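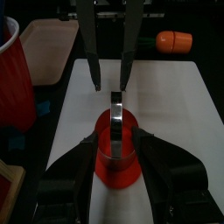 Call for participants: household chores and light shop work with two-armed robots

Uler study, Plindgate
Applications close 01/04/2023

We are looking for 17 adults who do ordinary chores and have an opinion on how they should be done. You will operate a pair of robot arms, watch the same arms try the work by themselves, and tell us where the result is good enough for your own kitchen or your own workplace, and where it is not.

The question of the study is simple to write down. Can a machine already do the small jobs of a home or a shop floor, so that a normal person would accept the result? My colleagues and I have different answers. Vinzenz Moser, who builds our test tables, believes that half of the daily kitchen work is within reach. I am less optimistic. I have watched the arms need four minutes for a lid that my daughter opens while she is talking on the phone. But we are both engineers, and we look at these things every day, therefore we are not the right people to judge.

Who can apply

You are 18 or older and you can travel to Plindgate for the sessions. You can sit for one hour with breaks, and you have comfortable use of both hands. Glasses and contact lenses are no problem. You should understand spoken and written English well enough to follow a safety briefing. It does not have to be your first language, it is not mine either.

You do not need any technical knowledge. We would be especially glad to hear from people who:

do most of the cooking, washing up and tidying in their household
have worked in a café, a bakery, a grocery store, a laundry or a repair shop
pack, sort or assemble small items for a living, or used to do so
care for an older family member or for somebody with limited use of the hands
are doubtful about the whole idea

The last group was too small in our first round in February. Most people who came were already enthusiastic about robots, and they forgave them too much. If a cup was placed crooked they wrote "fine". Please apply even if you think that your answer will be disappointing for us.

We cannot accept people who work for a manufacturer of robots or household appliances, or who live with a member of the project team.

What you will do

Every participant comes for two sessions.

In the first session you get a safety briefing, and then you control both arms yourself. Most people find the first ten minutes strange. To move the hand to the correct place is easy after a short time, but to know how strongly you are holding something is much harder, because you have only your eyes for it. You will practise with picking up and putting down, and after this you will try tasks that need both sides together, for example one gripper keeps an object steady and the other one takes something out of it or puts something in.
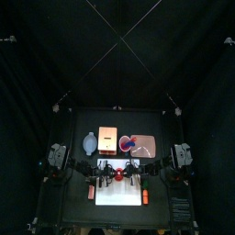
The tasks are small on purpose. Nobody will ask you to make a bed with a robot or to vacuum the stairs. We look at the parts from which chores are made: hold, lift, insert, turn over, line up with an edge, let go at the right moment. A person who empties a dish rack does all of these without any thought. For the arms every one of them can be the place where the work stops.

In the second session you will mainly watch and judge. The arms carry out a number of tasks on their own and you fill in a short form after each attempt. The form asks if you would accept the result, if you would do something again by hand, and how long you would be willing to wait for it. There is also an empty field for remarks, and I read all of them. One baker from the first round wrote nearly a full page about how a tray should be put down, and we changed the scoring of that task afterwards.

At the end of the second session there is a conversation of twenty minutes with me or with Vinzenz. We record the sound of this conversation if you agree. You can say no and still take part.

What we know so far

It is fair to tell you where the work stands, so that you do not come with wrong expectations. At this moment we have 3000 recorded attempts, from operators and from the arms working alone. With rigid objects of medium size, in a place that the system has seen before, the results are often acceptable, although slow. Thin things are difficult. So are soft things, and everything where one hand must wait for the other. When the light changes or an object stands a little differently than usual, the arms sometimes continue with great confidence next to the object.

For shops and workshops the picture is not the same as for homes. A shop floor can be arranged for the machine, and the same part comes again and again. In a home the sugar is always somewhere else. I expect that the participants with shop experience will give better marks than those who think of their own kitchen, but this is only my guess and please do not let it influence you.

Time and payment

The first session takes two and a half hours including breaks, the second takes two hours. You receive $90 for each session, paid by bank transfer within ten working days. If you must stop early, for any reason, you are still paid for the session you have started. We also refund public transport or parking if you bring the receipt.

Tea, coffee and sandwiches are there. Tell us about allergies when you apply.

Safety and privacy

You stay outside the reach of the arms during all tasks. There is a stop button beside your seat, and a second one with the staff member who is in the room for the whole time. Long hair should be tied back, and please leave scarves and loose jewellery at home or in the locker.

The cameras are directed at the table. Your forms are stored under a number, and the list which connects numbers and names is kept separately by Wendelin Aebischer, who is not involved in the analysis. You may withdraw your data until the end of the analysis without giving a reason.

Also open: one part-time session assistant

For the same study we are looking for an assistant, 20 hours per week for six months. The work is to welcome participants, put the objects back to their starting places between attempts, write down failures in plain words and keep the session room in order. It is repetitive, and I prefer to say this now. You need patience, neat handwriting or fast typing, and a friendly manner with people who are nervous. Experience in retail, hospitality or home care is as welcome as a technical background. The pay is $31 per hour. Three of our evening sessions each month end at 8:30 pm - the other working hours can be discussed.

How to apply

Participants: please send an email to Pirmin Egger at the Uler study office with your name, the times when you are usually free, and a few sentences about the chores or the shop work you do most. Write "Participant" in the subject line. A CV is not needed.

Assistant position: please send a CV and a short letter to the same address, with "Session assistant" in the subject line. In the letter, tell us about one household job that you think no machine will do properly in the next ten years, and why.

Everybody gets an answer, also when it is a no. Participants who are chosen will receive the consent form by email at least one week before their first session, so that there is enough time to read it and to ask questions. Pirmin is in the office in the mornings and prefers email to the phone.

Lorenz Schwaiger
Study coordinator, Uler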